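We use cookies to remember your settings and count visits. Accept / Manage choices

Call for performers: Dinmont Cabaret Weekend

Dinmont is looking for 17 drag acts for its October weekend at the Sernier Hall. Kings, queens and anything in between are welcome, solo or in pairs. You don't need an agent, but you must be 18 or over and have performed in front of a paying audience at least 2 times.

Each act does one slot of up to eight minutes. Lip sync, live singing, comedy and dance are all fine. No naked flames and no loose glitter on the main stage. The fee is £278 per act, paid within a month of the show, and pairs share one fee. Travel from outside the county is paid on top if you send us your tickets.

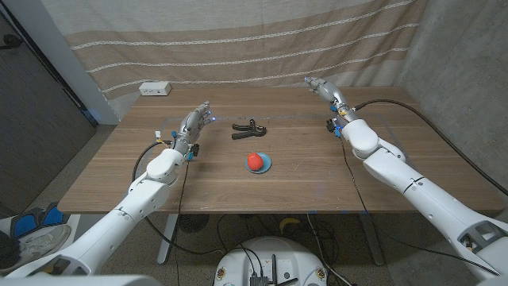

White robot arms at a wooden table.

The hall has shared dressing rooms, mirrors and a steamer. Bring your own wigs, make-up and padlock. Sound check starts at 2 pm and doors open at 7 pm. Last year's weekend sold 1,811 tickets.

To apply, send a short video of a recent number, a paragraph about your act and any access needs through the form on the Kpodo page. We reply to everyone, including those we can't book.

Filed under: Opportunities, Stage and Cabaret

Recent posts
Garkura ball: categories announced
Wig care workshop, places left
Sernier Hall box office hours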